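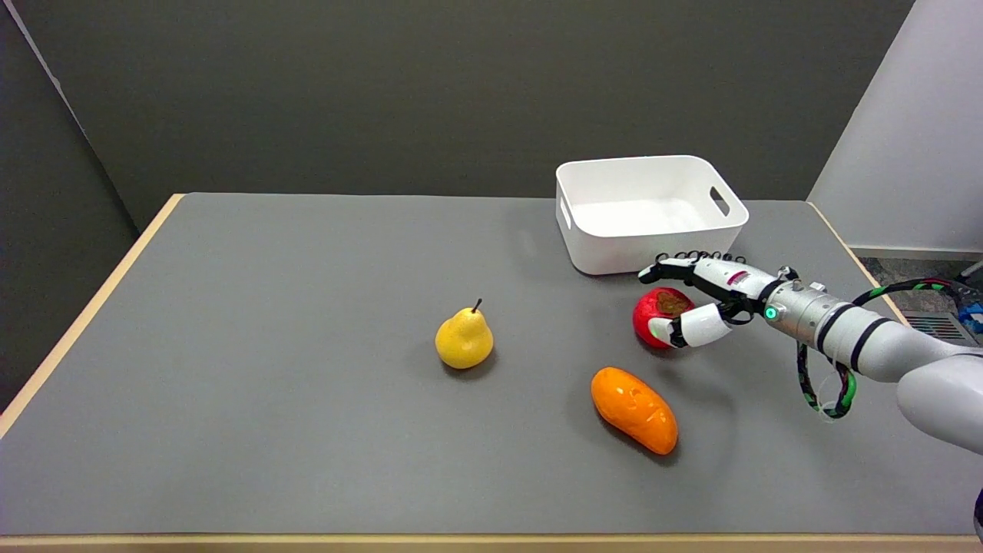

Radka Hoxha wrote in to ask whether fake fruit can go in the sink with the regular dishes, and if not, how on earth you get the sticky gray film off it. Her bowl had been on top of the fridge since January and she was about ready to throw the whole lot out.

Don't throw it out, Radka! I have cleaned a lot of fake fruit by now (my mother-in-law collected it, and then she moved to a smaller place in Bellamy, and you can guess where the fruit went) and almost all of it comes up beautifully. It takes maybe an hour, most of it drying time, and you end up with a bowl you'd be happy to put back on the table.

Search tips, rooms, recipes... Go

Filed under: Cleaning & Care / Kitchen Table / Small Decor

What you need

A plastic bin, open at the top, big enough to hold your fruit without piling it up. I like a white one for this job so I can see the water turning that horrible tea color and know when to change it. Cutout handles are nice for carrying the fruit around, but remember them when you fill the bin! The water has to stay well under the cutouts or it'll pour out both ends and down your slippers.

Dish soap, the plain kind. A soft toothbrush. Cotton swabs. Two old towels, one for drying and one for laying things out on. A bit of white vinegar if your fruit lived in the kitchen, which fake fruit mostly does.

First, find out what you've got

Please do this before anything gets wet. I skipped it once and lost a very nice bunch of grapes.

Hard, shiny plastic fruit is the easy one. Tap it with a fingernail and it clicks. It can take soap and lukewarm water, no trouble.

Light fruit that gives a little when you press it is usually foam with a painted skin. That can't be soaked. The water gets in at the stem and then it sits in there for weeks and the skin goes bubbly. Wipe only.

Wax fruit feels a bit greasy even when it's clean, and it softens if you look at it wrong. Cool water, soft cloth, very short visit.

If you aren't sure, put a damp cotton swab on the bottom, where it won't show, and rub for a few seconds. Color on the swab means stop, and treat it as wipe only.

Sort the fruit on the table

Take everything out of the bowl and set it out with some space between pieces, on a surface where you can see what you're doing. I always do the sorting dry, with the bin sitting empty at the back of the table, and I pick things up one at a time and turn them over. You notice so much more this way. Pears collect dirt right where the stem goes in. Apples get it in the dip at the top. Mangoes and other long smooth ones mostly just get dusty along whichever side was facing up, plus in any little molded dents.

One thing I had to learn: check whether a dark patch is dirt or paint! A lot of fake fruit is speckled or blushed on purpose, because real fruit is. I scrubbed at a brown bit on a pear for ages before I understood that somebody had painted it there and I was taking it off. If the patch has a soft, faded edge, leave it alone and see what it looks like after a gentle wash.

Dust before you wash

Go over each piece with a dry brush or a dry cloth. It feels like a waste of time, but dry dust comes off in one swipe and wet dust turns into paste, and the paste goes straight into the stem hole.

Washing the hard plastic ones

Put a couple of inches of lukewarm water in the bin with one small squirt of soap. Swish it around with your hand.

Hold the fruit with your fingers over the top and your thumb underneath, so the stem is out of the water, and wash the bottom half with the cloth. Then turn your wrist and do the top half with the toothbrush, which should be damp and no more than that. Little circles, especially around the stem. Don't use the stem as a handle. They're often glued, and the glue is older than you think.

If there's kitchen grease on there (that was Radka's gray film, I'm pretty sure), mix one spoon of vinegar into a cup of warm water and wipe it on with a cloth, give it a minute, then wash as usual. You may have to do that twice. Test on the bottom first, as before.

Rinse with a wet cloth, or pour clean water over from a cup. I don't hold them under the faucet. Ljubica Spahić in the comments says she's always used the faucet and never had a problem, so go ahead if you're braver than I am, just keep the stem end pointing down.

Wiping the foam and wax ones

Wring the cloth out until you can't get another drop from it. Wipe, turn, wipe. For the stem area use a cotton swab, also barely damp. Dry each piece right away before you go on to the next, and keep wax fruit out of the sun while you work. No vinegar on wax.

Drying

Pat everything, then lay it out on the second towel with the stems sideways so anything that got in can find its way out. Half an hour for smooth plastic, overnight for anything with a seam or leaves. I tip mine over once when I think of it.

Don't use the hair dryer. I know. It's tempting. Wax goes first, obviously, but thin plastic can warp too, and a lopsided apple rolls off the pile forever.

Putting it back

Wash the bowl! It's probably worse than the fruit. Then the big pieces go in first, the long ones lean against the side, and the round ones fill the gaps. Red next to yellow looks livelier to me than all the reds together, but it's your bowl.

If you're not putting it back out right now, the plastic bin you washed it in is perfectly good storage once it's dry. Tissue paper between the pieces stops the paint rubbing. Don't use newspaper, the ink comes off on the light colors and pears suffer the most.

How often

A dry dusting whenever you're dusting that shelf anyway, and a proper wash 2 times a year if it lives in the kitchen. Mine in the hallway gets by on one.

Dušan Kneževič also asked about fake lemons that have yellowed to a sort of mustard. I've tried soap, vinegar and baking soda on that and got nowhere. It's in the plastic, I think. I put mine at the bottom of the bowl.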